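In Defense of the Slow Cup

When I moved to Drindgate 13 years ago, the first thing I learned about my new neighbors was how long they took over coffee. You'd stop by to return a ladder and there you'd be, 43 minutes later, still in the kitchen, with the ladder leaning on the porch and the dog asleep across your feet. I found it maddening at first, I'll admit, as I came from an office where we drank everything standing up out of paper cups with lids.

I've come around to their way of doing it, so much so that I now get a little sad when I walk down Purnen Street in the morning and see the line outside the drive-up window, everybody looking at a phone. The coffee is fine! I've had it plenty of times. But a cup with a lid on it is a cup that's on its way somewhere else, and I think a town of 2,000 people can afford to sit down once a day.

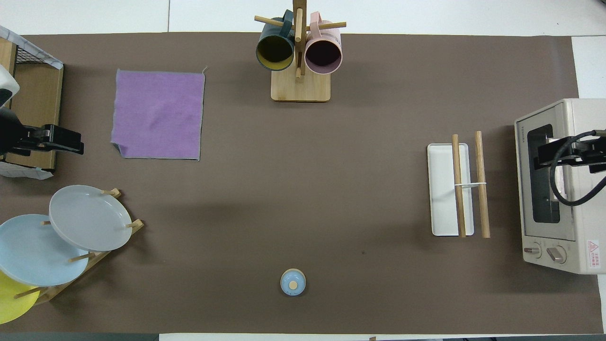

Does it have to be good coffee? Any coffee will do, and so will tea, or warm milk if that's what you like before noon. My aunt served instant her whole life, and her kitchen was never empty.

What matters to me is the real mug, the kind you have to give back before you leave. You can't very well walk out the door with somebody's mug in your hand (I did once, and had to drive back with it), so you stay until it's finished, and by then you've usually gotten past the weather and on to whatever was on your mind.

February is the best month for it, if you want my opinion. The roads are bad and the garden is asleep – there's really very little you could be doing instead. I keep three chairs by the stove, and the pot goes on at nine.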